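Table Layout Technician (part-time, fixed term)
Minami Bench Services, Drallport

Minami prepares and maintains marked work tables for clients who need objects placed and moved within a fixed boundary. We are hiring one part-time technician for the Dovia tables, starting in July. The post reports to Chiyo Maruyama, bench supervisor.

The work is manual and repetitive. Each table has a black top with a ring of blue tape on it. The technician lays the ring from a printed plan, checks it against the plan, and lifts and replaces tape that has moved or curled. Small objects, mostly plain blocks, are placed inside the ring and logged.
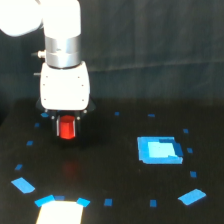
Red block and tape ring, Dovia table.

Duties

Lay out rings in blue tape, using squares and strips cut to the plan.
Remove old tape and adhesive without marking the top.
Clean the surface before and after each session.
Hang and straighten the fabric backdrops.
Record placements on the Covach log sheet. The last project closed at 2,349 entries; the current one stands at 3,306.
Store blocks by color and shape at the end of the shift.

Layout standard
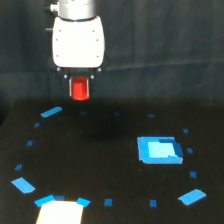
Rings are laid from the corners inward. A new technician should expect to redo the first several, as errors at a corner carry along the whole side. Strips go down before squares. The long strips set the corners of the ring and the small squares mark points along its sides, so a strip laid at the wrong angle has to come up before any squares are added. Tape is pressed flat with a plastic card, and cut ends are left square. Torn ends are rejected at inspection.

Requirements

Able to stand at a table for up to 2 hours at a time.
Steady hands and good near vision, with glasses if needed.
Able to read a dimensioned drawing and use a steel rule.
Legible handwriting.
Experience in sign making, drafting, framing or stage marking is useful but not required. Training is given on site.

Terms

The contract covers 400 hours, worked in morning shifts starting at 8:30 a.m. Tape, cutting tools and gloves are supplied. Flat, closed shoes are required. Parking is behind the building, and the tables are on the ground floor.

To apply, send a one-page résumé and a short note on any layout or marking work you have done to Takeshi Tanabe, Minami Bench Services, Drallport. Selected applicants will be asked to lay one ring from a plan as a paid trial.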